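Bramwell workshop, bench inspection checklist
Bench 15, parts layout and hand assembly area
Monthly round, March. Started at 9:40 in the morning.

Marking: OK, Fix, or Doubtful. Doubtful means someone told me it was fine and I'm not convinced.

1. Walkway and floor
1.1 Walkway clear to both doors. OK.
1.2 Anti-fatigue mat lies flat. Fix. One corner curls up. The February sheet has this as "corrected," and I would like to know what was corrected.
1.3 Nothing stored under the bench. Doubtful. It was clear at 9:40. There were scuff marks in the dust the width of a tote.

2. Power and lighting
2.1 Bench lamp works, no flicker. OK.
2.2 Power strip not chained to another strip. OK.
2.3 Outlet test sticker in date. Fix. The sticker is there but the month has rubbed off. A sticker you can't read counts as no sticker.
2.4 Telent wall box closed and labeled. OK. Label is handwritten.

3. Chemicals and wipes
3.1 Flakness surface cleaner in its original bottle. OK.
3.2 Safety sheet within reach. Doubtful. It is in the binder, and the binder is in the office, which gets locked at lunch.
3.3 Used wipes in the lidded can. OK.

4. Small parts storage
4.1 Sarari drawers close fully. Fix. Drawer 81 sticks and gets yanked. Sooner or later the whole thing lands on a foot.
4.2 Labels match contents. Doubtful. I opened six drawers and found two with mixed pegs. Same color, different size.
4.3 Stock count agrees with the card. Fix. Card says 675 small pegs. Bin count was 254. I was told the rest are "in use." I'd want to see the bench that uses 421 pegs.

5. Work surface
5.1 Top free of chips and burrs. OK. Ran a glove over it.
5.2 Layout sheet in place and lying on the table. OK for being there. See comment.
Comment: the sheet is plain paper with the part outlines printed on it and a line down the middle. Nothing in the procedure says it has to be fastened, so I can't mark it down, but I don't believe a loose sheet of paper stays in register through a shift. Two strips of tape would settle it.
5.3 Outlines readable. Doubtful. The lines are thin. Fine under the bench lamp, less fine if you are working in your own shadow.
5.4 Small parts kept on the sheet. Doubtful. The tiny blue pegs are the weak point. They stand upright by themselves and a sleeve could send one off the table without anybody hearing it. A black top helps you find a blue peg less than people claim. Asked for a rimmed tray last time and was told it was on order.
5.5 Pulley and larger pieces clear of the table edge. OK. The sheet sits near the center, so there is room.
5.6 Cables kept off the sheet. OK. The white one hangs in a long loop at the left. I'd still clip it.

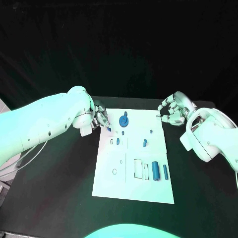 6. Hand tools
6.1 Tweezers and drivers back on the board. Fix. One driver missing, outline empty.
6.2 Handles sound. OK.
6.3 No homemade tools. Doubtful. Found a bent paper clip in the tray. "For the pegs," apparently.

7. Follow-up
7.1 Mat corner: replace the mat. Gluing has been tried.
7.2 Drawer 81: empty it and tag it until the runner is changed.
7.3 Peg count: recount with two people and write both numbers on the card.
7.4 Rimmed tray: send me the order number.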